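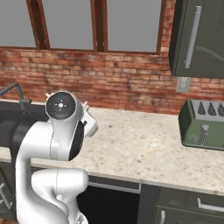 Urkadton Water Users Association
Minutes of the Technical Session on Distribution and Metering
2024-11-30

5 min read

1. Opening and quorum

The session was opened by the chair at the Urkadton pump house office. Quorum was met with two delegates from the Immont lateral attending by phone. The minutes of the June session were approved with one correction: in item 4, "upstream gate" should read "downstream gate."

2. Seasonal delivery report

The operations lead presented the delivery record for the irrigation season. Total metered deliveries were below the allocation for the main canal and above it for the Immont lateral. The difference on the lateral was attributed to late planting on the lower parcels and to the change in rotation order adopted in June.

Delegates asked whether the lateral overage reflects actual use or meter error. The operations lead stated that the check readings taken at the lateral headgate agree with the sum of the parcel meters except in the last rotation, when turnout 9 was not read. The volume for that turnout was estimated from gate opening and run time. It was agreed that the estimate will be marked as such in the annual report.

The Furnlow reservoir ended the season at a lower stage than in the previous year. Carryover is enough to charge the canal in spring without a supplemental draw. A delegate requested that the stage table be issued with the datum stated on each page. Agreed.

3. Canal lining, Reach 2

The engineer reported on the condition of the concrete lining. Joint sealant has failed along the north bank between the road culvert and the Furnlow turnout. Panels on the south bank show hairline cracking with no displacement. Ponding tests run after shutdown gave a loss rate higher than the design value. The engineer noted that the tests were run with the culvert stop logs in place and that leakage past the logs was not measured separately, so the loss assigned to the lining is an upper limit.

Options discussed:

(a) Rout and reseal all joints on the north bank during the winter shutdown.
(b) Reseal only the joints with visible failure and repeat the ponding test.
(c) Install a membrane liner over the full reach.

Option (c) was set aside for lack of a cost basis. Several delegates preferred (b) on cost. The engineer pointed out that mobilization is the larger part of the price and would be paid twice if a second pass is needed. The length of bank to be resealed under option (a) is 328 feet.

Motion to adopt option (a), with work to be completed before the canal is charged. Seconded. Carried, one abstention.

The stop log leakage is to be measured by bucket or weir before the next ponding test, whichever suits the flow.

4. Meter replacement

The association holds a quote from Frerichs for propeller meters to replace the units at the two oldest turnouts. The quote includes saddles, registers and straightening vanes but excludes excavation. Price is $3000 per turnout, valid to the end of the year.

Discussion centered on pipe condition. The existing pipe at the first turnout is out of round and the saddle may not seat. The operations lead proposed cutting in a short steel spool at that location. At the second turnout there is less straight pipe upstream of the meter than the manufacturer calls for. Moving the meter downstream would put the register inside the farm road easement. A delegate asked if a magnetic meter would tolerate the shorter run. The operations lead will request a comparison price but noted that power is not available at the site and a battery unit would be required.

Motion to accept the Frerichs quote for the first turnout only and to defer the second. Seconded. Carried.

5. Trash rack at the Immont headgate

Weed load was heavy late in the season. The rack was cleared by hand, on some days more than once. Head loss across the rack reached the alarm setting on several occasions and the float switch did not trip each time. The switch was found with silt in the stilling well. The well has been flushed and the switch bench tested.

The written cleaning procedure allows one person to work from the rack deck. The insurer has asked for this to be changed. Revised wording was read out:

"Rack clearing shall be done by no fewer than two persons. The headgate shall be closed to the low-flow mark before any person steps onto the deck. Lifelines shall be attached to the upstream rail."

A delegate objected that closing the gate interrupts delivery to the lateral. The chair replied that the interruption is short and that users can be notified by text message. Wording adopted without a vote.

6. Assessment basis

A proposal was received from lateral users to assess on metered volume in place of irrigated acreage. The bylaws permit either basis but require the same one on all laterals. Not all turnouts are metered. The matter was tabled until the meter inventory is complete.

7. Other business

The lock on the Furnlow gauge house has been changed. Keys are held at the office. Ditch riders are to sign for them.

The gravel stockpile beside Reach 2 blocks the turning area and will be moved before the lining crew arrives.

8. Action items

Engineer: scope and bid documents for joint sealing, Reach 2. Stop log leakage measurement.
Operations lead: purchase order to Frerichs, first turnout. Comparison price for magnetic meter. Spool dimensions.
Office: reissue cleaning procedure. Reissue stage table with datum. Meter inventory form to all ditch riders.

The session was adjourned by the chair. Date of next session to be set by notice.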